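15th December

I finally did the Clokamton winter swim! All 13 of us went in off the old jetty at Lenon, squealing like kids, and I stayed in for three whole minutes. In August I could barely manage the shallow end (and complained the entire time), so I'm over the moon.

The best part is the feeling afterward. Your skin buzzes, your toes come back one by one, and everything seems hilarious. I walked home grinning at strangers.
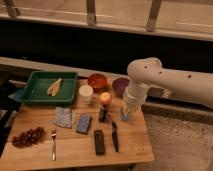
Cold water makes me hungrier than any run ever has. I used to bring one sad cracker in my coat pocket, and by the time I'd found my second sock I was ready to eat the towel. Now I want a proper spread waiting, a wooden table crowded with food and dishes, and I want to sit at it in two sweaters until I'm warm right through.

Next up is the Nel lake dip, with more than 80 people signed up already. I've bought new gloves and I can't wait!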